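March 15, 2021
By the project office, Fladano Housing Association

Progress report to the Oberholzer Fund: bathroom and laundry upgrades, stage two

This report covers the work done since our last update in November. It sets out what has been finished, what is running late, how the money has been spent and what we plan to do before the grant period ends.

Work completed

Stage two covers the older half of the Prillotell Street units. The original bathrooms had steps into the shower, narrow doors and taps that many of our tenants could not turn. The grant pays for level-entry showers, wider doorways, lever taps, grab rails and new vanity tops. It also pays for new plumbing in the shared laundry on the ground floor.

We have now finished 50 bathrooms. Each one took longer than we had allowed in the application. We had planned on four working days per bathroom and the real figure has been closer to six. Most of the extra time went on the floors. The old screed had to come up in nearly every unit before the fall to the drain could be set properly, and the waterproofing then had to cure before tiling could start.

The laundry is finished apart from painting. The new drain runs have been tested and signed off by the plumber. Two of the old machines were kept and the rest were replaced with front loaders set on low plinths, so that tenants in wheelchairs can reach the controls.

Delays

The main delay was in tapware. Our first supplier could not confirm a delivery date, and in the new year we moved the order to Clinen. Their lever mixers are slightly taller than the ones we had specified, so the splashback height was changed to suit. The change added $900 to the tiling cost and nothing to the labour cost.

We also lost time to access. Tenants need to be out of the bathroom for the whole job, and we only have three vacant units to move people into. When one household stays longer than planned, the next one waits. We have started giving tenants two possible start dates instead of one, and this has helped.

One unit was found to have a rotten wall plate behind the shower. The repair was paid for from the association's own maintenance budget and has not been charged to the grant.

Tenant feedback

We sent out 200 feedback forms across both halves of the complex, including to tenants whose bathrooms have not been done yet. The comments on the showers were very good. Several people said they no longer need help to wash. The common complaints were dust in the hallway, noise early in the morning and the colour of the grab rails, which some people found hard to see against the tiles. We have changed to a darker rail for the remaining units.

There were also comments on bench space. The first few vanities had almost no room beside the basin for medicines, a shaver or a denture cup. From the eleventh unit onward we used a longer top with the basin set to one side. It costs a little more and we believe it is worth it. The tops are easy to wipe down and the patterned finish hides water marks between cleans. 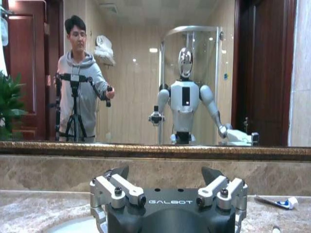
Vanity top in a beige and grey marble finish, with white basin.

Budget

Spending to date is within the approved total. Plumbing and waterproofing are over their lines, and joinery and electrical are under. We ask the Fund to approve moving $954 from the electrical line to the plumbing line to cover the extra floor wastes in the laundry. No other changes are requested. A full ledger is attached to the copy of this report lodged with the Fund.

Next steps

The remaining bathrooms are on the upper floor, where the work is simpler on paper but everything has to go up by the stairs or the small lift. The building manager has agreed to hold the lift for trades for the first hour of each morning. Materials for the next group of units have been paid for and are in the storeroom.

Before the next report we will finish painting the laundry, fit the darker rails, go back to the earliest units to replace the silicone where it has lifted, and get a price for adding a small shelf in the bathrooms that have the short vanity. If the price is reasonable we will pay for the shelves ourselves.

Comments (3)

Unit 14: Very happy with the shower. The door still sticks a bit when it's humid, could someone have a look please.

Upstairs tenant: Will we get the longer bench too or is that only for downstairs?

Project office: Yes, every upstairs unit will get the longer one. And we've passed the door on to maintenance.

Contact the project office | © 2021 Fladano Housing Association | Back to top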